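It has been a busy January in the Kemeys workshop at Prarnetdale, where Roksolana Karpenko and her colleagues at Pridach have been putting 2 grippers through the same fiddly job – picking up small wired parts over a circuit board – 184 times apiece.

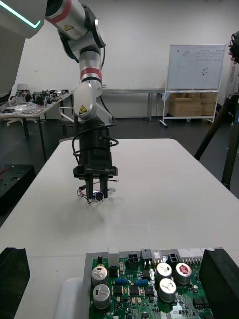
The black gripper holding a small wired component during the trials at Kemeys.

Roksolana tells us she has grown rather fond of both, though the Zumora fingers are her favourite so far. Another 70 runs are planned, and visitors are very welcome to pop in and watch.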